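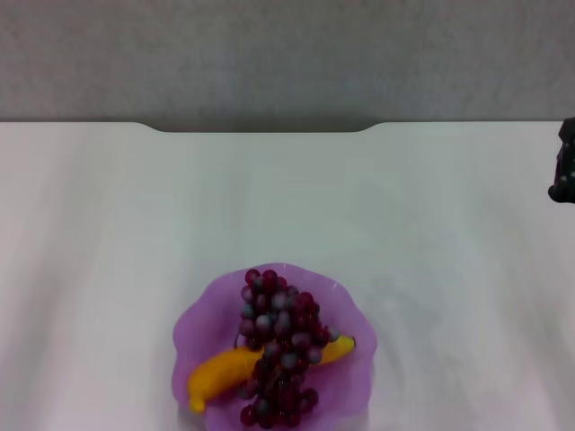

Unit 4: Ripening, Storage and Handling of Fresh Fruit

Introduction to Food Service Management
Kalinowski Institute of Hospitality Studies
Instructor: Nerys Kneath
Revised August 10, 2023

Reading for this unit

Course reader, chapter 6, and the Cleltik storage tables in the appendix. Students who missed the June orientation should also read the kitchen safety sheet before coming to the practical session in Room 446.

4.1 Two groups of fruit

Fruits are commonly divided into two groups according to how they behave after harvest. Climacteric fruits continue to ripen once picked. Their rate of respiration rises sharply, they give off more ethylene gas, and starch is converted to sugar. Bananas, pears, peaches, avocados and tomatoes belong to this group.

Non-climacteric fruits do not show this rise. Grapes, cherries, strawberries and citrus must be harvested at eating quality. A sour grape remains a sour grape, however long it is kept. Buyers should taste a sample from each delivery of these fruits before signing for it.

4.2 Ethylene

Ethylene is a plant hormone in the form of a gas. It is produced by the fruit itself and speeds ripening in other climacteric fruit stored nearby. It also shortens the life of leafy greens, broccoli and cucumbers, which turn yellow or soften. For this reason storerooms are planned by ethylene behavior as well as by temperature.

A bowl of mixed fruit set out for immediate service does not raise the same concern — the time involved is too short. The rule applies to storage overnight or longer.

4.3 Temperature

Bananas are injured by cold. Below 56°F the cells of the peel are damaged and the skin turns dull and gray-brown. The flesh may still be sound, but the fruit will not sell. Green bananas chilled in this way may fail to ripen properly even when they are returned to a warm room.

Grapes require the opposite treatment. They should be held as close to 32°F as the equipment allows, at high humidity, and washed only shortly before use. Water left between the berries encourages gray mold, which spreads quickly through a bunch. The pale bloom on the skin is a natural wax and should not be mistaken for residue.

4.4 Receiving procedure

Check the delivery note against the order.
Open at least 2 cases of each item and inspect the lower layers.
Record the temperature of chilled items.
Look at grape stems. Green, flexible stems indicate recent harvest; brown, brittle stems indicate age.
Note the color stage of bananas on the Eltard receiving form.
Date each case and place it behind older stock.

4.5 Worked problem

A dining hall receives 1332 portions of fruit for the week. Of these, 70 are rejected at receiving. The number available for service is therefore 1262. If the hall serves fruit on five days, the daily allowance is 252 portions, with 2 left over. Students should repeat the calculation for a seven-day week and comment on which items they would schedule for the final days, and why.

4.6 Assignment

Prepare a storage plan of one page for a kitchen with a single walk-in cooler and one dry storeroom. Assign a place to each of the following: bananas, grapes, lettuce, avocados, lemons, tomatoes. State the temperature for each area. Plans that place ethylene producers beside leafy greens will be returned for correction.

Submit the plan to the teaching assistant, Melur Tuhumury, before the practical session. Late work is accepted only with written approval from the instructor — requests made in person will not be recorded.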